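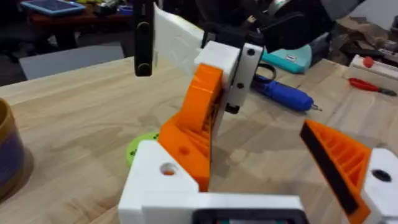

Figure 2. View from one wrist camera, with its own gripper in the foreground and the gripper of a second arm above the shared table.

4.2 What the wrist view tells us about the other arm

One of the nicest surprises in this work came from a part of the data we had nearly thrown away. In the Drelorlow set-up each arm carries a small camera near its gripper, and our first plan was to mask out everything in that view apart from the tabletop. The other arm was treated as a nuisance: it moves, it hides objects, and it changes the light. Figure 2 shows why we changed our minds. The second gripper hovers over the table with its orange finger at a slant, and a person looking at this one view can already make a fair guess at which way it is turned. We wanted to know whether a learned policy could make the same guess, and use it.

We therefore trained two versions of the policy on the same 1,567 recorded trials. The masked version saw the wrist view with the other arm painted over in flat grey. The open version saw the view as it came from the camera. Neither was given the joint angles of the other arm, so anything it knew about its neighbour had to come through the picture. All other settings were kept the same, including the random seeds and the order of the training batches.

The open version was clearly better at tasks where both arms had to work close together. When we asked it to pass a hand tool from one arm to the other, it slowed down as the second gripper came near and waited for it to settle before letting go. No term in the training loss asks for this! The masked version often let go too early, and its failures bunched up in the last part of the movement, just where the painted-over area was largest.

Colour seems to help a good deal. The fingers are printed in orange and the housings in white, and both stand out well against a light wooden tabletop. To test this, we turned the training and test views to greyscale and ran the comparison again. The open version kept part of its lead but became slower to react, most of all when the other arm came in from the side. We take this as a sign that the policy leans on finger colour as a quick cue and on shape as a slower one, though we have not yet tried fingers of another colour.

Clutter was our main worry. We left tools and other odds and ends on the table on purpose - in Figure 2 a blue-handled screwdriver and a red-handled tool lie near the working area, and a lime-green disc is partly hidden behind the near finger. Sille Frandsen suggested moving these items between trials so that the policy could not learn a fixed layout, and we did so after every 13 trials. With a fixed layout the open version did well in training and poorly on new tables. With the shuffled layout that gap shrank a great deal, and we now shuffle in all our recordings.

A limit remains. When the near fingers cover most of the other gripper, the open version behaves much like the masked one, and adding a short memory of past views is the change we are most keen to try next. Early runs on the Nasdale table look promising, but they are too few to report here.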